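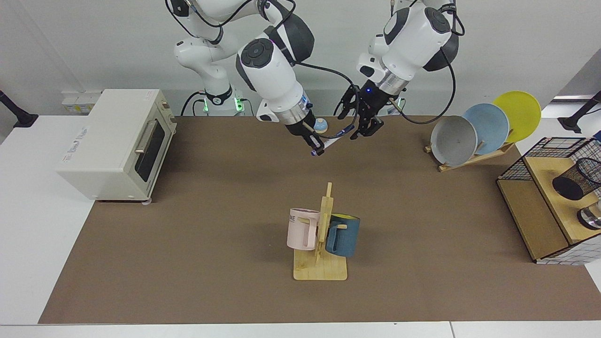 The two new arms over the brown mat, with the mug tree up front and the plates in their rack.

12 August 2020

So I've been promising a work post since April, and my sister keeps asking what I do all day now, so fine, you're getting one. If you come here for the tomato updates, they're at the bottom, and there's not much to report.

For anyone new: I work at Baert, in the Lakirthorpe building, on what we call returns and sorting. We hire out kitchen and tableware to holiday lets and small offices. Boxes go out full of clean mugs and plates, boxes come back full of mugs and plates that have been somebody's problem for a season. My side of the building checks them, sorts them, racks them and gets them ready to go out again. On a normal shift we put 400 pieces through. In a heavy week it's a lot more than that and you go home hearing crockery in your sleep.

The arms are part of a thing called Nillent, which is the company's name for the whole automation plan (there was a logo and everything, on a mug, naturally). Two arms, one table, and the idea is that they take over the hanging and racking. Mugs onto a mug tree, plates upright in a rack. If you've never done it for eight hours you'd think it's the easiest job in the world, and for the first hour it is!

I'll tell you how I felt when they announced it: sick. We had a meeting in the break room, and the man from the project, Jasper Mertens, put up slides with the word "redeploy" on them. I've worked in two places before this one and I've heard that word before. Dee from the wash line put her hand up and asked straight out how many of us would be here next year. He said he'd been told no jobs would go in the first phase. She asked how long the first phase was. He said he'd find out, and to his credit he came back with it in writing, which is through to the end of next April. So that's what we know. I'm not going to tell you I've stopped worrying about it, I've just got used to having the worry around, like a noisy fridge.

What's changed day to day is stranger than I expected. I used to stand at the rack. Now I spend a good part of my shift at the table setting things out for the arms to practice on, and then writing down how it went. Jasper wants a line for every try, pass or fail, and if it's a fail, what sort. We have a code for it. D is a drop, M is a miss, and W is "weird," which was my contribution and has stuck. My best day so far was 89 lines. My handwriting by the end of that looked like a seismograph.

And the thing I really didn't see coming is that I'm now the person who knows about mugs. I mean I always knew about mugs, but nobody asked! The project people know all about motors and software, and they're lovely, but on their first morning they put a mug on the tree by shoving the handle straight on like a coat on a hook, and then wondered why the next one knocked it off. You tilt it. You let it find its own balance on the peg, and you go to the other side with the next one so the tree doesn't lean on you. I'd never said that out loud in my life. I had to stop and do it slowly three times so I could work out what my own hands were up to.

Same with plates. We stack them leaning all one way in the rack, and if you ask any of us why, we'll say "because that's how you do it." The real answer is that if one leans the other way you chip the rim getting it out, and you only learn that by chipping a few. Breseck, who we buy most of our plates from, don't take chipped ones back, so it comes off our numbers. I explained all this to Jasper and he typed for quite a while.

The bits I like less, to be fair about it. It's quieter. The four of us used to stand along that rack and talk all shift, and I knew everything about everybody's kids and knees. Now we're spread out, with two on the wash line, one on packing and me at the table, and I miss it more than I thought I would. Packing has got harder too. The heavy lifting used to be shared around and now it mostly lands on Owen, who's twenty-six and says he's fine, and who I've seen rubbing his shoulder by the lockers. I've raised it twice. The supervisor says they're looking at a lift table. I'd like them to look faster.

Then there's the pay question. If I'm teaching a machine the job I've been doing for years, is that the same job? It's the same money, I can tell you that much. I asked, and got told my role description would be "reviewed," so I've written down everything I do at the table and I'm bringing it to that review with the pages numbered.

My wrists, though. I have to be honest and put this in the plus column. I used to ice them every night in the busy months, and I haven't had the ice packs out in weeks. My husband noticed before I did, he went looking for frozen peas and found there was room in the freezer.

Dee still won't talk to the arms. I do, I'm afraid. I say "go on then" every time before I press start, and last week I caught Jasper saying it too.

If any of you work somewhere that's been through this already, I'd love to hear how it went, especially a year or so in. Did the new role get a proper title? Did anybody get a raise out of it? Leave a comment or email me if you'd rather not say it in public.

Tomatoes: the ones by the fence are finally turning. The ones in pots have got something on the leaves, sort of brown and crispy, and I've moved them away from the others. Suggestions welcome on that too.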